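Resident Services
Household Guidance Sheets
Care of Kitchen and Laundry Surfaces

Prepared for the Fludidgate Housing Association by Mhairi Forsyth, Home Maintenance Adviser. Revised in March. This sheet replaces the earlier one on stovetop care and should be kept with the appliance manuals supplied at move-in.

General

Most damage to household surfaces reported to this office is caused by cleaning. Scratches, dull patches and lifted edges are usually the result of a product that was too strong or a cloth that was carrying grit. Residents are asked to begin with the mildest method and to move to a stronger one only when the first has been given a fair trial.

A basic kit is sufficient for nearly every task described in this sheet:

Four cotton or microfiber cloths, kept in two colors
A soft brush with a handle
Plain dish soap
White vinegar
Baking soda
A plastic scraper
A bucket marked on the inside at one gallon

Cloths used on floors should never return to the counter. The two colors are intended to make this rule easy to follow, and each household may decide which color serves which purpose. Wash cloths separately from clothing and leave out the fabric softener, as it leaves a film that streaks on glass.

Counters and pale surfaces

Light-colored surfaces show tea, turmeric and beet stains within minutes. Blot the spill first, working from the outside edge toward the middle. Wash with a few drops of dish soap in warm water, rinse with a clean cloth and dry at once. If a mark remains, mix baking soda with enough water to form a paste, spread it over the mark and leave it for 15 minutes before wiping it away with light pressure. 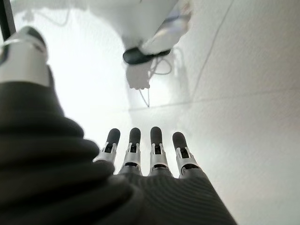 Vinegar must not be used on marble, limestone or any other natural stone. It etches the surface, and the etching cannot be cleaned out afterward. Residents who do not know what their counter is made of should consult the finish schedule inside the front cover of the move-in folder, or call the office on extension 607 before using anything stronger than soap.

Hot pans should be set on a trivet in all cases. A folded dish towel is not a substitute, particularly if it is damp.

Gloves and hand protection

Rubber gloves are recommended for any work lasting longer than a few minutes in hot water. Choose a pair one size larger than seems necessary; they come off more easily and last longer. Turn the cuffs back to make a small gutter, which stops water from running down the forearm when the hands are raised. After use, rinse the gloves while still wearing them, then hang them by the cuff with the fingers pointing down.

Knit gloves may be worn for dusting blinds, lamp shades and chair rungs. Dampen the fingertips slightly and draw each slat between finger and thumb. Once the gloves are gray with dust, turn them inside out and continue. One pair will generally serve for a whole room. 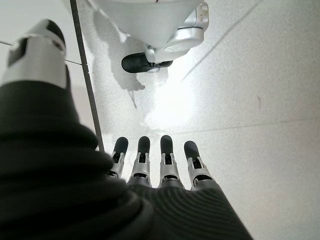 Ribbed dark covering over the back of the hand, with the fingertips left clear.

Remove rings before starting. The office receives several requests each year to open a sink trap for this reason, and the call-out is chargeable.

Floors

Sweep or vacuum before mopping. This step is often left out, and the result is a thin gray paste that dries in the corners. Work from the far wall toward the door, in sections no wider than an easy reach of the mop. Change the water when the bottom of the bucket can no longer be seen.

For sealed floors, a well-wrung mop is enough. Standing water finds its way into joints and under baseboards and may cause swelling along the edges. Where a floor has already swollen, do not sand or trim it. Report it, and place a dry towel over the area until it has been inspected.

Pale floors near an outside door benefit from two mats, one outside and one inside. Shake both weekly -- more often in winter, when road salt is brought in on shoes.

Glass control panels

Many current appliances have a smooth glass panel in place of knobs. These panels are simple to look after if two points are observed. First, use the lock setting where the appliance has one, so that wiping does not start a program or change the temperature. Second, apply the cleaner to the cloth and never directly to the panel, as liquid may run into the seam.

Wipe in one direction with a barely damp cloth, then dry with a second. Fingerprints that remain are usually grease, and one drop of dish soap on the cloth will lift them. Powder cleansers and green scouring pads should be kept away from glass altogether. The fine scratches they leave are most noticeable on black panels, where they catch the light from every side.

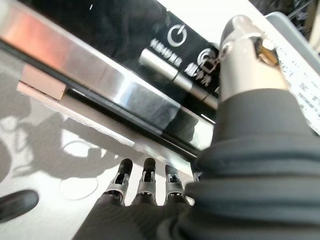 Glossy black control panel with a circular icon.

A panel that does not respond to touch is often only damp or greasy. Dry it fully, wait two minutes and try again. If there is still no response, switch the appliance off at the breaker, count to 30 and restore the power. Should this fail, note the model number and contact the office. Residents in the Carhuamaca building should report appliance faults through the front desk.

Drains and odors

Once a month, pour half a cup of baking soda into the kitchen drain, follow it with half a cup of vinegar and leave it for ten minutes. Flush with hot water from the tap. Chemical drain openers are not permitted in buildings with shared waste lines -- they soften the older seals and are dangerous to the person who next opens the pipe.

Never combine bleach with vinegar, ammonia or any other cleaner.

Cooking fat should be poured into an empty can, allowed to set and placed in the trash. A sheet of newspaper will take up what is left in the pan.

Oven racks

Lay the racks in the bathtub on an old towel, cover them with hot water and add a half cup of dish soap. Leave them overnight. In the morning the residue should come away with the soft brush. Racks left in the oven during a self-cleaning cycle lose their shine and begin to drag on the runners. If this has already occurred, rub a little vegetable oil along the edges with a paper towel.

Further copies

Printed copies are available from Doina Omerović in Room 133. Large-print copies may be requested at the same desk.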